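Hand vs. parallel jaw for soft stuff, and is a wrist camera worth the cable
Bimanual & Mobile Manipulation > End Effectors

torque_and_regret
Original poster

We've been going back and forth between the Nuvmont hands and a plain two-jaw Hulden for tidying up a sofa. Two wrist views and then the head view, all from the hands:
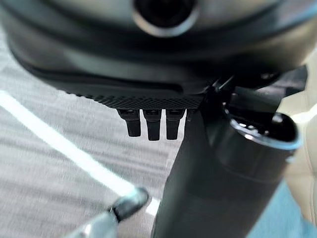
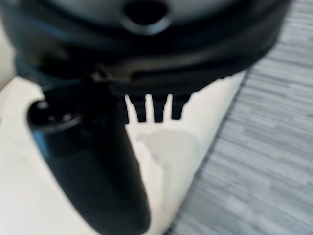
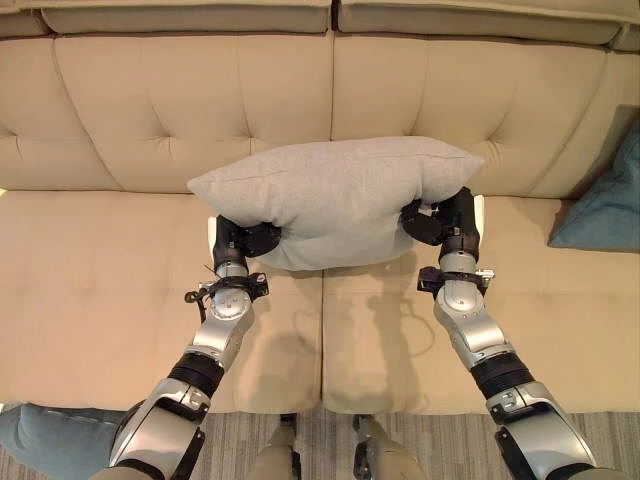 3 min read

My position, which has made me unpopular in the lab, is that the hands are worth the money for pillows and the wrist cameras are worth very little for anything. The Hulden does a pillow the way you'd pick up a cat by the ear. It works, and everyone present feels bad. With the hands we push in from both sides and let the stuffing do the rest.

The wrist views are mostly housing. I have 800 clips of housing. Talk me out of unplugging them.

gantry_gary

You bought five fingers a side to do what two spatulas would do. In your head view the hands are just squashing it from left and right. Put flat paddles on the Hulden, spend the difference on lunch.

torque_and_regret

We tried paddles. Fine on the pillow, useless on the throw blanket, and we dropped the remote 20 times out of 40. I'm told this is "a coin flip with extra steps."

pkotian

Don't unplug anything yet. Your second wrist view has a finger right up against the black housing, and you can see how it's sitting there. You won't get that from the head. The first one I'd grant you, the finger is a smear and most of the picture is other hardware. What's your exposure set to?

torque_and_regret

Auto.

pkotian

Well, there you go. Lock it short, add light, and try again before you blame the camera.

– Pavithra Kotian, Trarnlow arm owner, long-suffering

gantry_gary

Shorter exposure gets you a nice sharp picture of the housing.

mildly_backdrivable

Gary's right for once, it's the mount. We had the same thing with a Dimitriou bracket and moved the camera outboard on a longer arm. Much better view of the fingers. It also hit the table constantly, so budget for that.

Separate question, what are you doing about the cable? There's a loop of it hanging off the left wrist in the head view and it makes me itchy.

torque_and_regret

Velcro is on order. The loop has caught on a sofa cushion once, and I was standing next to the e-stop looking thoughtful.

pkotian

Velcro lets go. Use a sleeve, and leave slack at the wrist roll or you'll be back in here asking why the feed drops out.

gantry_gary

Still paddles.

torque_and_regret

OK. Exposure first, since it's free, then the longer bracket – and if I'm still looking at housing by August I'm selling both cameras. Gary, you can have first refusal on the hands. I know how you feel about fingers.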